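Ticket 261 — docking run stalls on ligand batch, Grikar queue
Opened by: Colette Picard
Status: closed 11th October
Component: Rakuvitz (docking front end), Plaltside cluster

Antiviral screen, protease target. Submitted 50 ligands, run gets to 40 and sits there. No error, no exit code. Log just stops after "writing pose". Killed it, resubmitted, same spot.

Tried so far:
- fresh working directory, no change
- smaller grid box, no change
- same batch on my own laptop, finishes but the scores for the metal complexes look silly (all zero)
- updated Rakuvitz in September, older batches were fine before that. Might be realted.

Input files attached as a zip.

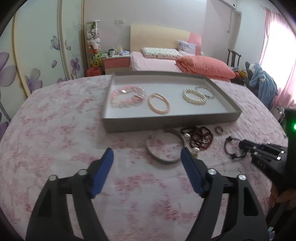 Quentin Texier: Got the zip, thanks. Your zinc and copper complexes have no charges on the metal atom. Old version filled in a default, new one waits for a parameter file and never times out. Can you check which force field the batch header names?

Header says Collet, the short one. Didn't set that myself, must be the new default. Switched to the full Collet set, resubmitted the last 11 only.

Update — nine of them through, two still hang. Both are the manganese ones. Memory fine, disk at almost 40 per cent, so not that.

Looked in the parameter folder, manganese entry is there but spelled in capitals. Renamed it by hand. Cleared the cache too, it keeps the old name otherwise (lost an hour to that).

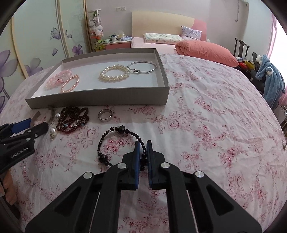

Do the ligands that finished before the stall need to be run again? Only the metal complexes. Plain organics never touch that file and their scores stand.

OK, rerunning all the metal ones over night on Grikar. Will paste the scores into the shared sheet, old colums kept for comparison.

Rerun finished, no hangs, no zeros. Capitals bug passed on to the Rakuvitz list. Closing.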